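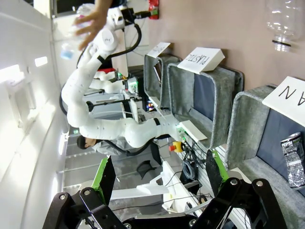 适应项目的钱,花在了哪一张纸上

写得急,想到哪算哪。

上周在Welholm听完两天的会,主题是"从研究到行动",讲的是沿海低地的气候适应。河口、盐渍化、迁移,老几样。会议手册印得很厚,我翻到最后一页才找到一个村子的名字。Skjelbred。就出现一次,在脚注里。

我的意见先摆出来:我们这一行写给彼此看的东西太多了,写给要搬家的人看的,几乎没有。

Skjelbred我去过。前年十一月,涨潮的时候,路的北段没法走,学校那边得绕。村里人问的问题很具体:堤还修不修,修到哪一年,如果不修,现在盖的房子算不算数。三个问题,没一个是"脆弱性指数是多少"。可是我们手里有的偏偏就是指数。1183户的问卷,做了两轮,问题长得要命,答一份要60分钟。人家放下活陪你坐一个钟头,后来呢?报告是英文的,摘要也是英文的。村里的联络员问我要过一份,我发了,他回了一个"谢谢",再没下文。换我我也没下文。

有人会说,研究归研究,落地是政府的事。这话我听了很多年。听着在理,其实是偷懒。问卷是谁设计的?为什么不问"你希望什么时候知道结果"?这一题加进去,两行字,不花钱。没人加。因为加了就得兑现。

会上Ronja Sandberg讲得最实在,她在Breroner三角洲做迁移研究,台下坐得不满,可惜。她的意思大概是这样(我记的,可能有出入):迁移在政策文件里永远是"失败",是适应没做好才发生的事。但在她走访的人家里,一个儿子去城里打工,寄钱回来把地基垫高,这本身就是适应,而且比项目来得早。我完全同意。各国的适应计画里,"迁移"两个字要么不出现,要么跟"风险"排在一起。留下是成绩,走是损失。谁定的?不是走的人定的。

也别走到另一头去。现在又流行讲"有计划的搬迁",幻灯片一打,箭头从海边指到内陆,好看。内陆那块地是谁的,没写。有没有水,没写。渔民搬到山脚下干什么,也没写。Foravia就是这么搬的,房子盖得齐齐整整,码头远了,一部分人白天又回老地方去。项目评估写的是"搬迁率100%"。数字没错。数字是没错的。

所以我的主张很土。

资助方在合同里加一条:结果先回到村里,再去会议。用当地的话,口头讲也行,广播也行,贴在杂货店门口也行。没做这一步,尾款不付。研究人员会抱怨(我也会抱怨,时间本来就不够),但尾款这个东西很管用。

还有,项目周期。三年的项目,头一年招人、签协议、过伦理审查,第二年进村,第三年写报告。真正跟人说上话的日子有多少,自己算。海平面不按三年一期来涨。宁可钱少一点,时间拖长一点,留一个人常驻,会说话会喝茶的那种,比再请一个建模的强。得罪建模的朋友了,模型当然要有,没有模型堤高都定不下来。但是模型已经有好几套了,常住在村里的人一个都没有。

能力建设这个词我想单独骂一句。开两天培训,发证书,合影,叫能力建设。被培训的人回去照样没预算、没车、没有签字的权力。他们缺的不是"知识"。县里那位水利干部比我们谁都清楚哪一段堤先垮,他打过报告,打了好几次,卡在上面。我们该做的是帮他把报告递上去,附上数据,署他的名字在前面。这个比培训难看,没有照片可拍,年报里也不好写。

会议最后一个环节是分组讨论,每组贴便利贴,写"下一步行动"。我们组写的最多的一条是:加强沟通。我也写了,惭愧。贴完大家去赶车。

明年还开,地点还没定。我已经给组织方写了信,建议放在Skjelbred的小学礼堂,椅子不够就自已带。还没回信,有消息再写。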